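Weighing Ingredients in a Bowl on a Digital Kitchen Scale

Applies to most flat-top kitchen scales with a raised round platform and a control panel at the front, including the Dronero compact type. Button names vary between makers; check the leaflet if yours differ.

What you need

A digital kitchen scale
A bowl that fits on the platform without touching the body of the scale
Dry ingredients
A spoon for small corrections
A soft cloth

Before you start

Find the maximum load. It is usually printed on the underside. The figures below assume a limit of 2,000 grams. The limit includes the bowl. If the bowl weighs 300 grams, 1,700 grams remain for the contents, and taring does not change this.

Put the scale on a firm, level table. A folded towel or a soft mat under the feet will give low or drifting readings. Keep the scale away from the stove, from fans and from an open window.

Wipe the platform and the control panel. Flour and dried sugar collect at the edge of the platform and in the seam around the panel. Debris packed under the edge can hold the platform up and produce a low reading.

Steps

Step 1. Switch on the scale with the platform empty. Wait until the display shows zero and stays there. If it shows any other number, press the tare button once.

Step 2. Select the unit. On most models a short press on the unit button moves from grams to ounces. Set it now. Changing the unit halfway through a recipe is a common source of error.

Step 3. Place the empty bowl on the platform. Lower it gently and center its base. An off-center bowl can read a few grams out on cheaper scales. A smooth-walled bowl works best -- ingredients slide out cleanly and less is lost when you pour.

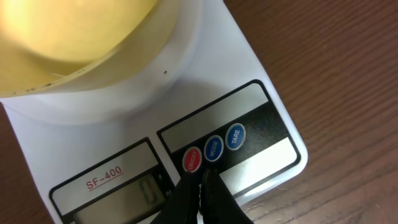

Step 4. Press tare. The display returns to zero with the bowl in place. Do not rest a hand on the rim while pressing. Note the bowl's own weight beforehand if you plan to remove it and come back to it later.

Step 5. Add the first ingredient. Pour slowly until the display is within 10 grams of the target, then finish with the spoon. Many scales lag behind a fast pour by a second or so.

Step 6. Press tare again and add the next ingredient. Repeat for the rest. For a basic Suvum flatbread this means flour first, then 70 grams of fine semolina, then salt.

Step 7. Remove the bowl. The display will show a negative number equal to everything tared so far. Press tare to clear it.

Small quantities

Scales with 1 gram steps are not suited to amounts under 5 grams. For yeast, baking soda or spices, use a measuring spoon or a separate pocket scale. When the display does not move after several light additions, the scale may be treating them as drift. Lift the bowl, set it back down and read again.

Problems

The reading creeps upward with nothing added: check the batteries first, then the table surface.

The scale switches off during a long pour: the automatic shutoff on many models is set to 2 minutes. Weigh the ingredient in a second container, then tip it in.

The display shows an error code or dashes: the load is over the limit. Remove the bowl at once -- overloading can damage the sensor permanently.

Cleaning and storage

Use a damp cloth and a drop of dish soap. Do not put the scale under running water. Store it flat, with nothing stacked on the platform.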